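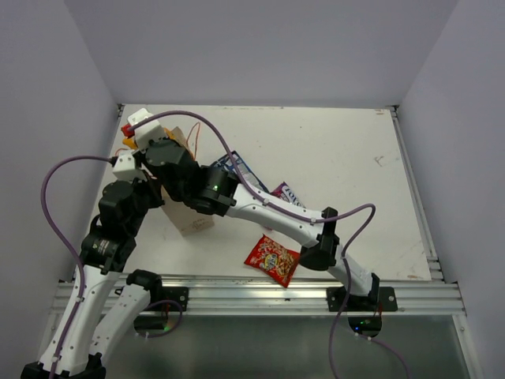
Regula Plattner wrote to us that she would buy the white top again but would order the spare board with it next time, "because you start drawing on it in the first week and then you want a clean one." We have added the spare board to the order form.

Modetti three-sided work bench
Sold by Loratthorpe

The Modetti is a bench top with a wall at the back and a wall on each side. It is open at the front and at the top. It is meant for work on small things that should stay put, in rooms where other people are walking past or where the background needs to be plain. Customers use it for sorting parts, assembling, packing samples and taking pictures of objects.

The top

The top is a flat white board with a matte finish. The matte finish cuts down on glare from overhead lights. It is 16 mm thick and 128 cm wide. The back edge is straight and sits against the back wall. A thin metal trim closes the side where the board meets the right wall.

White shows marks. Pencil, gray smudges and light scuffs will appear on any top that is used daily, and they are easy to see. Most pencil comes off with a soft eraser. Gray smudges usually come off with a damp cloth and a little dish soap. Scuffs in the finish itself do not come out, and scouring pads make them worse. If the look of the surface matters for your work, plan to change the board from time to time. It lifts out once the front rail is off.

We do not recommend permanent marker on the top. If you need positions marked for longer than a day, use low-tack tape and take it up at the end of the week. Tape left on over a summer can leave a line.

The walls

The back wall and both side walls are the same pale lavender-gray. We chose a muted color so that white items and dark items can both be told apart from it. The walls are supplied in this color only. We are sometimes asked for pure white, but with a white top the corners become hard to see, and people reach for things and knock the wall.

The walls are not made to carry weight. Do not hang shelves, tool strips or lamps from them. A clamp lamp should go on the front rail or on a stand behind the bench.

The front rail

A silver aluminum rail runs along the near edge of the top, across nearly the full width. It has parallel grooves, and brackets can be bolted to it at any point along its length. Slide the nuts into the groove from the end before you bring the bench up to a wall, as there has to be room at the side to get them in.

Brackets are not included. Flat black brackets with round bolt holes at the ends are available separately, in pairs. Tighten both ends a little at a time, going back and forth between them. After the first 2 weeks, check the bolts and tighten them again – they settle.

Crumbs, filings and short bits of wire collect in the grooves. A dry paintbrush gets them out. Do this before you wipe the rail, or the cloth pushes everything toward the ends.

The front panel

Below and in front of the rail is a transparent gray panel. It keeps knees and bags away from the underside of whatever is mounted there, and you can still see through it well enough to find a dropped screw. Clean it with water and a soft cloth. Glass cleaner with ammonia can cloud it.

What comes in the box

Top board, white
Back wall
Left and right side walls
Metal trim
Aluminum front rail
Transparent gray front panel
Bolts, nuts and one hex key
Printed instructions

The legs or base are not part of the delivery. The bench is designed to be set on the Hofstetter base frame or on a sturdy table of your own. If you use your own table, it must be at least as deep as the top board and it must not rock.

Putting it together

Two people should allow an afternoon. Start with the back wall, then the side walls, and leave all of the bolts loose until the board is in. Check that the far edge of the board lies against the back wall along its whole length. If there is a gap at one end, the side walls are not square. Loosen them and push the board back again before tightening. The trim goes on next, then the rail, and the gray panel last. Its protective film should come off before the final bolts go in, since it gets trapped under them.

Questions we get

Can the side walls be left off? The right one, yes. The left one holds the back wall straight and has to stay.

Can the top be cut to fit a narrower room? We can cut it before delivery. If you cut it yourself, the trim will no longer fit and we cannot take the board back.

Is the older Prukosden top a match? The board fits, but the rail holes are in a different place. Regula Berchtold in our parts office can tell you which kit you need if you send her the width and the year you bought it.

Ordering

Price including front rail and panel: 2,000, without base frame. Spare boards are priced by width. Benches ordered now ship in March. Replacement trim, bolts and panels are kept in stock and go out sooner – please give the width of your bench when you order them.

Page last updated 2022-10-16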